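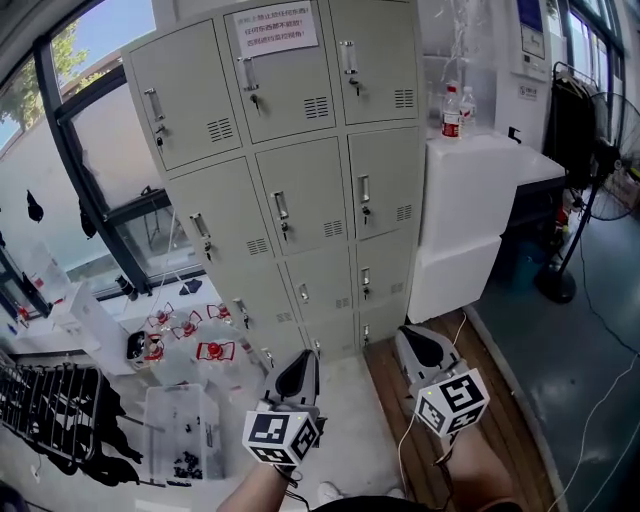 My father's crystal set, and how I finally heard something in it

March 27, 2023

When we emptied my parents' apartment, I took home one shoebox that my brother wanted to throw away. Inside was a crystal radio my father built as a boy. It has no battery and no plug. It has a coil on a cardboard tube, a tuning capacitor from some bigger radio, and a small brass holder with a piece of galena in it, which is a lead ore that shines like broken glass. A thin wire touches the stone. English speakers call this wire the cat's whisker, and I like this name very much.

I am not an engineer. I teach swimming, and what I know about electricity I learned from changing lamps. So I read for many evenings before I touched anything. The idea, as I understand it now, is that the radio wave makes the current in the antenna go back and forth very fast, too fast for the earphone to follow. The point where the wire meets the stone lets the current pass more easily in one direction. What is left after this follows the loudness of the voice or the music, and the earphone can move with it. All the power for this comes from the station itself.

The coil was in bad condition. The enamel had come off the wire in several places and two turns were touching. I unwound it on the kitchen floor and made a new one on the same tube, 100 turns, with a little loop every ten turns where I can connect a clip. I had to start again twice, because I let go of the wire to answer the telephone, and a coil does not forgive this.

Then came the earphone. I first tried the ones from my cell phone and heard nothing at all. Eifion Lloyd, who answers almost every question on the forum I joined, wrote to me that modern earphones have a resistance that is much too low, and the circuit cannot drive them. I needed old headphones of 1000 ohms or more, or a crystal earpiece. I bought a crystal earpiece from Rowlands, the parts shop by the station. He also told me to put a resistor across the earpiece, and I did so.

For the antenna I used 44 feet of wire, from the bedroom window to the plum tree. The ground connection goes to a cold water pipe. My neighbor Glenys Hopkin asked if it was for laundry.

On the first night, nothing. On the second night also nothing, and my neck hurt. You must move the whisker to find a sensitive spot on the stone, and the pressure must be very light. My mistake was to press too hard, as if I wanted to write with it. On the third night I touched the stone near its edge and there was a man's voice, small but very clear, reading prices of cattle. I sat without moving for maybe ten minutes. Then I breathed out too strongly, or the table moved, and he was gone.

Since then I have found the station again many times. It is at 780 on the dial of my normal radio, so I could compare. Late in the evening a second station comes in on top of it, and I cannot separate them with this coil. Eifion says I should try a smaller capacitor in series with the antenna, which makes the tuning sharper but the sound weaker.

I have ordered two capacitors to try this. I would also like to know where my father got his piece of galena. There is a number written in pencil under the wooden base, a three and then something I cannot read, and if any reader knows how such stones were sold to schoolboys, please write to me.

Tove Thorlacius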